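Medication tray

A medication tray is a shallow, open container with a raised rim, used to keep pill bottles and other small medicine containers together on a table, counter or shelf. It is distinct from a pill organizer, which holds loose tablets sorted by day or hour, and from a counting tray, which a pharmacist uses to measure out tablets with a spatula. A medication tray holds closed bottles only. It is found in homes, residential care settings and small clinics.

Terminology

The terms "medicine tray," "bottle tray" and "med bin" are used for the same article. In hospital supply lists, "medication tray" may also refer to a carrier with fixed wells for paper cups. That type is usually listed separately as a cup tray.

Construction

Most medication trays are molded in one piece from polypropylene, polystyrene or acrylic. Metal and bamboo versions exist but are harder to disinfect or more expensive to produce. The floor is generally flat. Some patterns have a slightly textured floor to reduce sliding, although texture also makes the surface slower to wipe clean.

Rim height is the main design variable. A low rim leaves labels readable from the side and lets a hand reach in at any angle. A high rim keeps tall bottles from tipping out when the tray is carried, but hides the labels of short ones. The Gollside pattern, common in care homes, uses a rim of 37 millimeters on all sides. The later Nistor pattern lowers one long side to form a front edge.

Corners are rounded on the inside so that dust and tablet residue do not collect. Stackable trays have a small step under the rim, which prevents one tray from wedging into the next.

Color

Trays are sold in opaque, clear and tinted translucent plastic. Opaque white is the least expensive, but white bottles and caps are hard to pick out against it. Translucent tints give contrast while still letting light through to the floor of the tray. Orange and amber are frequent choices, partly by association with the amber prescription vial. In a tray the tint has no protective function, as light-sensitive medicines rely on their own packaging.

In facilities, color may be used to assign trays to rooms or times of day. No general standard exists, and a color code used in one building may mean something different in another.

Capacity and arrangement

Capacity is stated as the number of standard bottles that can stand upright without touching the rim. A household tray is seldom filled to this figure. Bottles are commonly grouped by time of use or by person, with tall bottles at the back and short ones at the front.

Upright storage is preferred. A standing bottle shows its full label, takes up less floor area and puts less strain on the cap seal. Bottles with a narrow base tip easily when a tray is moved, and a sparsely filled tray gives them more room to fall and roll.

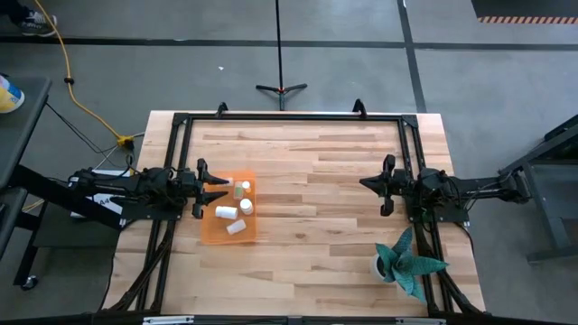 Mixed arrangements are common wherever bottles of several sizes share one tray. A set of 5 may take up far more of the floor than its number suggests once some of the bottles are lying down. In the orange tray on the plank tabletop, two white bottles lie on their sides toward the bottom edge, while the others stand closer to the top right, one of them with a pale green label. Seen from overhead, an upright bottle may show little more than its round cap, so users who look down into a tray often mark the cap as well as the side.

Placement

Trays are kept on a level surface away from sinks, stoves and direct sunlight. Bathrooms are generally avoided on account of humidity. An open tray offers no child resistance of its own, and in homes with children it is normally kept in a locked cabinet.

Cleaning

Plastic trays are emptied and wiped with mild detergent, then dried before the bottles are returned. Alcohol wipes are suitable for polypropylene but can craze acrylic over time. The Jillmont care handbook specifies cleaning every 2 weeks and whenever a bottle is replaced.

See also

Pill organizer
Counting tray
Prescription bottle
Medicine cabinet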